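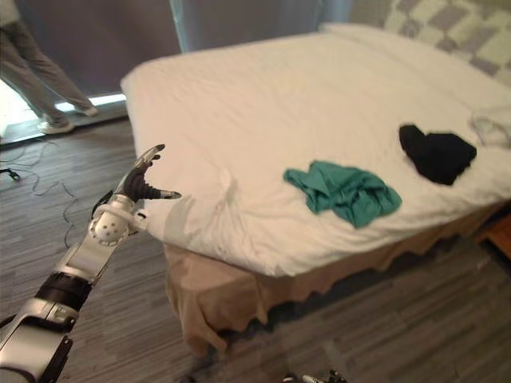

Should clothing be removed from a bed before the fitted sheet is straightened? Clothing should be removed first, as the corners cannot be pulled evenly beneath it.

ollbridge_rooms
Our written procedure allows 14 minutes per bedroom. Garments are folded, the sheet is smoothed, and the bed skirt is adjusted last. The floor is then checked for shoes,
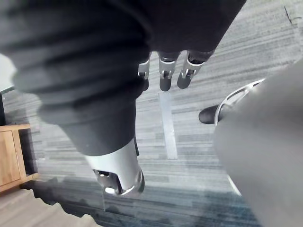
which are to be placed in pairs beside the closet and never under the bed.

Prolus20
I must disagree regarding the skirt. It should be adjusted before the sheet is tucked. Lifting the mattress afterward loosens the corners.

ollbridge_rooms
The objection is noted. Our order of work remains unchanged for ruffled skirts.
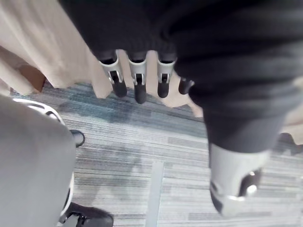

Adelen replied that both methods are acceptable, provided that the hem hangs clear of the floor.

Prolus20
I can accept that wording.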